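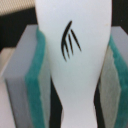

Search this site
Enter keywords
Go

Havent Creek Riparian Project: progress report, second stage
July
By Lajos Lengyel, project coordinator

This report covers the second stage of the creek work paid for under the Kivance Small Catchments Grant. It follows the headings in the funding agreement.

Fencing

The agreement called for fencing on both banks from the Morkik Road culvert down to the old stockyards. The east bank is finished. On the west bank we are short by two paddocks, both on the Yeon property, where the ground was too soft to get the post driver in after the autumn rain. The contractor has the posts and wire on site and has quoted no extra for the return trip. We expect to have it closed up by the end of spring.

We changed the line in one spot. The original plan ran the fence straight across a flood channel below the culvert, and the landholder told us the last fence there ended up in a tree. The new line sits 20 metres further back and uses a drop-down section at the crossing. The neighbour on the downstream side has agreed to this in writing and the letter is attached.

Stock water

Cattle on the east side used to drink straight from the creek. They now have 2 troughs fed from a tank on the hill. The float valve on the lower trough stuck open in its first week and drained most of the tank before it was found. It was replaced under warranty. The pump has a different fitting from the one in the quote, at a slightly lower price, and the invoice reflects that.

Planting

River red gum, bottlebrush and lomandra went in along the east bank once the fence was up. Survival at the last check was good on the upper terrace and poor on the gravel bar, where wallabies got under the guards. We have put the losses down to the guards being too short and have ordered the taller type for the replant. No planting has been done on the west bank and none will be until the fence is closed.

Weeds

Blackberry was sprayed in the first stage and came back on the bend below the stockyards. A follow-up spray was done by hand to keep it off the new seedlings. Willow removal is behind. The permit took longer than allowed for in the work plan, and by the time it was issued the crew was booked elsewhere. They are now booked for late summer, when the creek is low.

Water testing

Samples are taken upstream of the culvert and at the stockyards every month. We missed one round when the track was flooded. Turbidity at the lower site is still higher than at the upper site after rain. We would not read much into the results yet, as the banks have had very little time to grow over.

Budget

Spending is under the forecast by 18 per cent, nearly all of it the unfinished west fence and the willow work. We ask that this money be carried into the next stage. The contingency has been used only for the extra length of fence at the flood channel.

Request for variation

We ask for the willow milestone to be moved back by one reporting period. The other milestones stay as they are. The next site walk starts at 9.30 am from the culvert gate, and the grants officer is welcome to come along. Gumboots are needed past the second crossing.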